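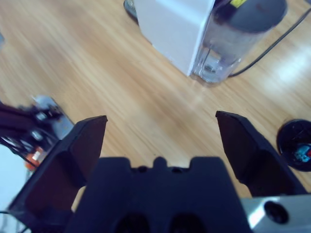

Fig. 4. Wooden top, light honey colour, with long grain.

4. First care of the wooden top

4.1 Before you start

The top of your Menarura table is delivered with a thin base coat of oil only. It must get one more coat before daily use. Please plan one evening for the work and leave the table alone during the night.

You need:
- the bottle of Strobel care oil (in the accessory bag, together with the screws)
- 2 cotton cloths without fluff
- sanding paper, grain 600 and grain 800
- a soft brush or a vacuum cleaner with brush head

CAUTION: Cloths with oil can catch fire by themselves when they are folded or thrown in a bin. Spread them flat outdoors until they are hard and dry, or put them in a metal tin filled with water.

4.2 Finding the direction of the grain

All work on the top is done along the grain and never across it. The grain is long and streaky, so it is easy to follow with the eye. If your room has strong light from one side, the glare can hide the lines. In this case go to the other side of the table and look again from there.

4.3 Sanding

1. Take all things off the top. Small boxes and lamps too - do not only push them to the edge.
2. Brush away the dust.
3. Fold the 600 paper around a cork block and sand with light pressure, from one end to the other.
4. Feel with the flat hand. Where the wood is still rough, repeat step 3.
5. Change to the 800 paper and go over the whole top one time.
6. Brush again, also in the small gap at the frame screws.

Note: Sanding by machine is not recommended. Round marks become visible after the oil and they are difficult to remove.

4.4 Oiling

1. Shake the bottle well.
2. Put a little oil on the first cloth, not directly on the wood.
3. Rub the oil in along the grain. Begin at the far side so that you do not lean on the part which is already oiled.
4. Wait 15 minutes.
5. Wipe off everything that has not gone into the wood, with the second cloth. The surface should look silky. If it is sticky, you have left too much.
6. Do the narrow edges last.

The colour becomes slightly warmer by the oil. Sunlight does the same over the months, therefore we advise to move standing objects from time to time in the first year. Otherwise a lighter shape stays under them.

4.5 Daily use

Wipe with a damp cloth and dry after it. Hot pans need a mat. For ink and red wine, see chapter 6, Stains.

Repeat 4.4 when water drops no longer stay round on the surface. Sanding is then only necessary if the wood feels rough. New oil can be ordered from Cluvis with the part number on the bottle.

Revised 2026-02-13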